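A Friday at the Akbulut Toy Workshop in Stirnville
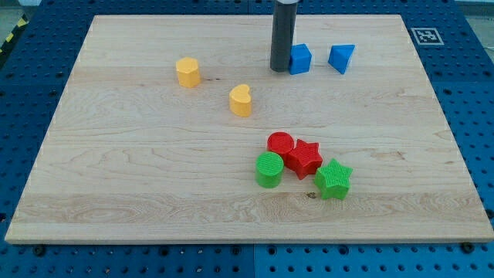
Small plastic shapes in four colors on a pale wooden board.

I have wanted to see the Akbulut workshop since I moved to this part of the country, but they open the doors to visitors only in November, and the last two years I was too late to get a place. This year my neighbor Lurdes Patrício wrote to them already in summer, so we were both on the list. We took the early bus to Stirnville and arrived when the gate was still closed. It was cold, and the bakery on the other side of the street was very welcome.

The visit began at 9:30. We were a group of 11 persons, mostly parents and two teachers from a kindergarten. Our guide was Remedios Carretero. She has worked in the finishing room for many years and she speaks quietly, so it is better to stay near the front.

First we went to the wood store, where the boards must rest before anybody may cut them. I did not know that wood needs so much patience. Mrs. Carretero let us lift two pieces of beech of the same size, one fresh and one dry, and the difference in weight surprised me. Maple is kept on the upper shelves. They use it for puzzle boards and for the small trays, and they buy it from Trureo, a sawmill one valley further. A boy in our group asked if they have ever found an animal in the wood. The answer was yes, a beetle, and it was still alive.

After the store we passed to the saw room. It is very loud and we had to wear ear protection, so I understood little of the explanation there. What I remember is the smell. Somebody who likes pencils will like this room.

The sanding room was for me the most interesting part. Every piece goes through three grades of paper, and the last one is done by hand. Sinan Dağdelen, who is in charge there, gave each of us a small block and asked us to make the corners round. It looks easy. Mine was uneven on one side, and he turned it in his fingers, smiled and said it was a good start. Lurdes did much better, but her father was a carpenter — I do not think this was a fair competition.

He also explained why old toys have often sharper corners than new ones. Before, a corner was only broken a little with a file. Now each corner has to follow a fixed curve, and they check it with a metal gauge that hangs on a string beside every bench.

The workshop does not make everything from wood. The plastic shapes for the sorting sets come from a company called Trokeo, and they are checked in Stirnville before they are packed. Saadet Dursun showed us the color samples. She told us that yellow is the most difficult color, as the eye notices a small change in yellow much faster than in blue. There was a long discussion between her and one of the teachers about children who do not see red and green well. The teacher asked for shapes that differ clearly also in outline, and Mrs. Dursun wrote this down.

At noon there was soup in the canteen, lentil or potato, with bread. It is included in the ticket, which costs five dollars. I think this is a very fair price.

The last stop was the small museum on the upper floor. It has more than 400 toys, and the oldest are a set of farm animals with almost no paint left. I liked best a wooden train with one wagon that was clearly made by another hand. The signs are short and sometimes only in one language, so I would recommend asking Ülle Zariņš, who sits at the desk and knows the history of each cabinet. She let us open the drawers under the window, where the old paper catalogs are kept. The prices in them made us laugh a little.

Some practical notes for those who want to go next year. Wear closed shoes, they will not let you into the saw room with sandals. The stairs to the museum are steep and there is no elevator. Children are welcome from school age. The shop takes cards, but the coffee machine takes only coins. The bus back leaves at ten past three, and the next one comes two hours later. We missed the first one because of the catalogs.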